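Equipment Reviews
Print this page | E-mail this article

Jotar Ribbed Hand Cover and Arm Sleeve Set

Reviewed by Javiera Navarrete, Equipment Maintenance Office

The Jotar set is supplied as a protective outer layer for robot arms fitted with three-fingered hands. It consists of a ribbed shell for the palm and back of the hand, a black fabric sleeve in two lengths, and a bag of retaining clips. This office purchased one set in July for the cell in Bay 2, replacing the Hilter covers in use there since the cell was commissioned. The review concerns fitting, routine care and replacement. The performance of the arm itself is outside its scope.

Fitting requires the arm to be powered down and locked out. The sleeve is drawn on from the wrist end and turned back on itself to form a cuff, which must stop short of the joint so that the status light remains in view. The printed instructions are adequate for this step but omit any guidance on how thick the cuff should be. Our technicians found that a loose cuff works its way down the arm over several shifts.

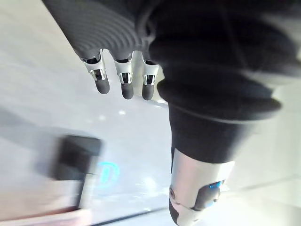
Ribbed hand shell and rolled black sleeve, with the blue light on the arm joint uncovered.

The shell leaves the metal finger joints exposed, and users should plan their cleaning accordingly. Dust collects in the openings of the joints and must be removed with a soft brush. Compressed air is not permitted under our procedures. The ridges of the shell wipe down easily along their length, less so across it. Seon-mi Woo, who maintains the cell, recommends a damp lint-free cloth and a full inspection every 300 operating hours. Clearance between the fingers and the sleeve should be checked with the arm in its closest working position, as a bulky cuff can reduce it considerably.

After 1000 hours the shell showed no splitting. The sleeve had begun to pill on the inner side of the elbow and was exchanged for the spare. Removal and refitting took 53 minutes, including the restart checks. Replacement sleeves are ordered under part number 2633 through Rostska. The Borbély sleeve, tested for comparison, was quicker to fit but could not be rolled back neatly.

The set is recommended for cells of this type. Jotar should revise the instructions and supply a second bag of clips, two of ours having cracked during the first removal.

Print this page | E-mail this article

This site uses cookies to remember your display settings. By continuing to browse you accept their use.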